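Bench Packing Operators - Small Parts Table (4 places)
Dretetti, Trevaskis site

12 shares | 3 comments

Dretetti is taking on four operators for the small parts table at Trevaskis from October. The work is seated and done by hand: picking up single household items from a paper-covered table, setting them upright or placing them in an open carton, and returning the table to its starting layout. Items are light. Bottles, rings, caps and small product boxes make up most of the list. 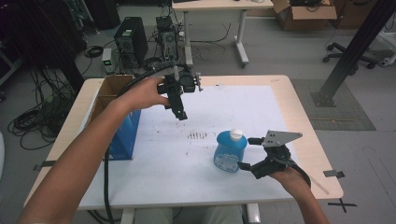
Small parts table, blue bottle and open carton. Both hands in use.

Duties
- Tape the paper sheet to the table at the start of a shift and replace it when torn. Old marks on the sheet are acceptable.
- Handle each item as stated on the work card.
- Keep cables off the paper and clear of the carton flaps.
- Log dropped items by item number. A drop is not a fault; an unlogged drop is.

The full item list has 1,094 entries. New operators start with a set of 600 and move to the full list after 13 shifts.
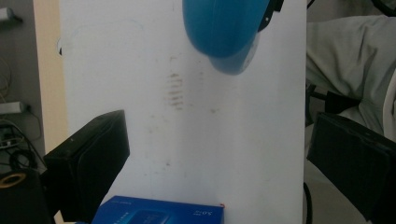 Requirements
- Steady use of both hands. Left-handed applicants are welcome.
- Able to sit at a table for two hours with one break.
- Able to read a printed work card in English.
- Prior packing or assembly work is useful - the Derkari sorting line counts - but is not required.

Round and flexible items take the most practice. Applicants will be given a ring, a bottle and a boxed item at the trial and asked to place each one several times. Speed is not scored at the trial.
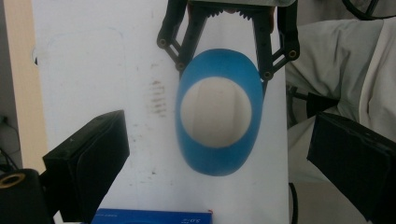

Shifts start at 8:00 a.m. or 1:00 p.m. State which you prefer. Training is paid at the full rate. Parking is at the Gerketti entrance.

Send a one-page work history to Ewan Pirihi, bench supervisor, or leave it at the front desk. Trial times are given by phone.

This site uses cookies to remember your settings. Accept | Manage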